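We moved to Irolport in October and I still cook like I live alone. My last place had a kitchen 20 steps from the bed. 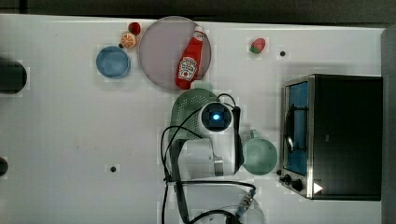 The new one is bigger, and the Kofler stove takes 30 minutes to heat – longer than most of my dinners.
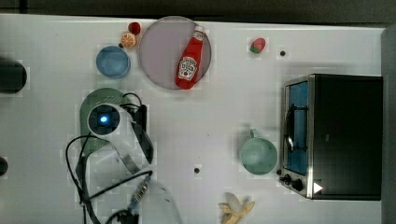
So I've gone back to soups. The market on Ternance sells leeks cheap after four, and I freeze whatever's left. 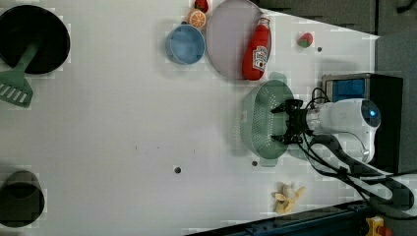 Green colander, ketchup on the plate.

Next month I want to try bread again. The last loaf was a brick.

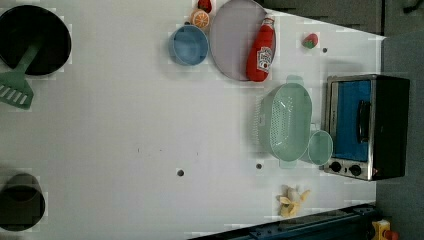

Black pan and green spatula.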